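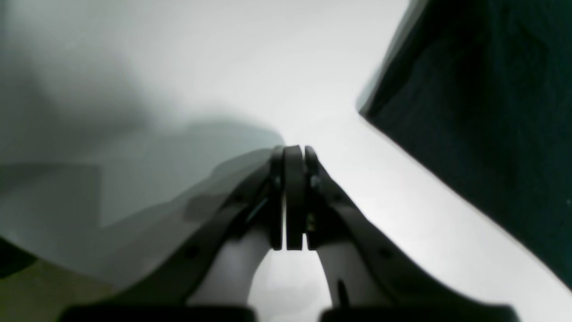 Packing Room and Back Kitchen: Monthly Walk-Through
Brundlow House, Drinthorpe
Month: April
Checked by: Kimutai Minja
Next check: first Saturday of the month, before opening

Hello all, and thank you for putting up with me and my clipboard again. Same list as last time, with one new line under Lighting. My comments are under each item, and I'm sorry in advance that some of them go on a bit.

FLOORS AND WALKWAYS

Main walkway clear from door to door — OK
Much better than last month. The flattened boxes are all on the rack now, and you can get a cart through without turning sideways.

Mats flat, no curled corners — NEEDS ATTENTION
The mat by the sink has one corner that keeps lifting. I pressed it down, went off to look at the fridge, came back, and up it was again. I've put it on the shopping list. Please step over it until the new one comes (and if you're carrying something heavy, just roll the mat up and lean it by the door).

Spill kit full — OK
Topped up the paper towels while I was there.

ELECTRICAL

Cords free of cuts and worn spots — OK
I ran my hand along every one I could reach with the plug pulled. The kettle cord was replaced in the winter and is still in lovely shape.

No extension cord plugged into another — NEEDS ATTENTION
One pair behind the label printer, now separated. I do understand that the outlet on that wall is in an awkward spot, and Upadhyay Electric is coming to quote for a second one. In the meantime please move the printer table and leave the cords alone.

Breaker panel door closes, nothing stacked in front — OK

LIGHTING

All ceiling lights working — OK

Light over the work surfaces comfortable, no glare (new) — OK, with a note
A couple of you told me you were getting headaches by mid-afternoon, so I sat and folded boxes for 40 minutes to see for myself. It was fine where I sat, but I'd still like to hear from anyone who works at the far end.

SHELVES AND STORAGE

Heavy items below shoulder height — OK
Thank you to whoever moved the flour bins down. My back noticed before I did!

Shelf load labels readable — NEEDS ATTENTION
The label on the tall Brostavard unit has faded to nothing. The limit is 100 pounds per shelf, and I'll print a fresh one this week.

Step stool locks open — OK
It squeaks terribly but it locks.

FIRE AND FIRST AID

Extinguisher gauge in the green, tag signed — OK

First aid box complete — NEEDS ATTENTION
Short on the small bandages again, and the burn gel is past its date. Both ordered. If you take the last of anything, leave me a note in the lid, even a scribble will do.

Exit door opens fully from inside — OK
It sticks a little in damp weather, so give it a good firm push.

STILL OPEN
Sink mat: replace
Outlet by label printer: waiting on quote
Shelf label: print and attach
First aid supplies: put away when delivered

If you spot something between checks, write it on the sheet by the breaker panel with the time and your initials. Small things are welcome too.

Signed: K. Minja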